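Cable knitting

Cable knitting is a way of making raised, rope-like patterns in knitted fabric by changing the order in which stitches are worked. A small group of stitches is moved in front of or behind its neighbours, usually with the help of a short cable needle, and then knitted in its new place. Repeating the crossing every few rows gives the look of twisted cord.

Technique

The simplest form is the rope cable, in which two groups of stitches cross in the same direction each time. A common version uses 4 stitches, two passing over two. Holding the first group at the front of the work makes the cable lean to the left, and holding it at the back makes it lean to the right. Cables are most often set on a background of purl stitches, which sink back and leave the pattern standing out.

More involved designs include the braid, the honeycomb and the diamond. Crossed stitches pull the fabric inwards, so a cabled piece is narrower than a plain one with the same number of stitches — patterns allow for this by casting on extra.

Use in clothing

Cables are found on sweaters, cardigans, hats, socks and blankets. Undyed or cream wool is a traditional choice, as pale yarn shows the shadows of the pattern clearly. Cuffs, hems and collars are normally worked in ribbing, which stretches and springs back.

The pattern collector Hakim Yusof recorded 221 cable designs in his handbook Urnis Stitches, grouping them by the number of rows between crossings.

Care and storage

Cabled garments are thicker and heavier than plain knits and can stretch if hung up. They are usually dried flat and stored folded. In the usual method the garment is laid out on a bed or table, the sleeves are brought across the body, and the lower half is turned up towards the collar. Sharp creases are avoided along the cables.
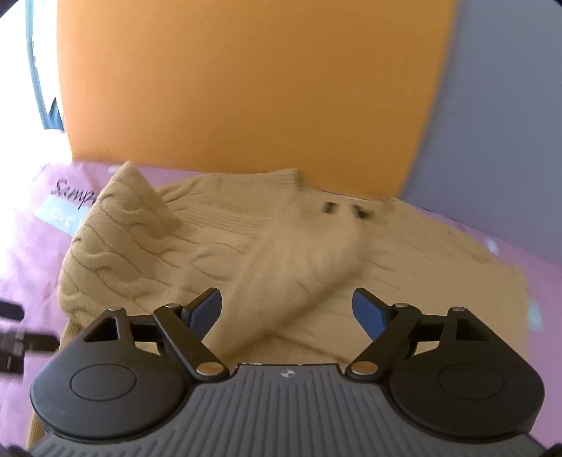 A beige cable-knit sweater with one sleeve folded over the middle

See also

Aran jumper
Ribbing
Cable needle
Purl stitch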